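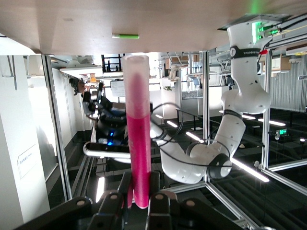
**Slide 1: hello (keep it short!)**

Thank Selorm Korletey for the invite. Say what the talk is: dyeing yarn with cochineal, and why one small insect gives you so many pinks. Ask who has dyed anything before, even an Easter egg.

**Slide 2: the bug**

- Lives on prickly pear. The females carry the carminic acid.
- Pass the jar of dried ones around NOW so it gets to the back row by slide 5.
- They look like gray peppercorns. Let people be surprised by that, don't rush it.

**Slide 3: my first pot**

Tell the Juvmont story. I had 100 grams of wool, a borrowed enamel pot and no clue about mordants, and I got the palest, saddest peach. I loved it anyway and I still wear the hat!

**Slide 4: mordants**

- Alum: bright crimson to pink
- Iron: purple-gray, go easy, it can make wool harsh
- Tin: scarlet, but I don't use it at home

Hold up the Somogyi skeins one at a time, lightest first. Wait for the oohs.

**Slide 5: acid and alkali**

My favorite part, so slow down. A splash of lemon juice pulls the bath toward orange, a pinch of washing soda takes it toward purple. Same bugs, same pot! Do the demo in the two glass bowls (white cloth underneath, pitcher on the left).

**Slide 6: try it yourself**

Grind fine, soak overnight, simmer gently, never boil hard. Let the wool cool in the bath. Handout has the amounts for 8 small skeins. Dedicated pots only, no cooking in them afterward.

**Questions, 30 minutes**

If they ask about fading, show the swatch from the Rikell window. September dye day sign-up sheet is by the door.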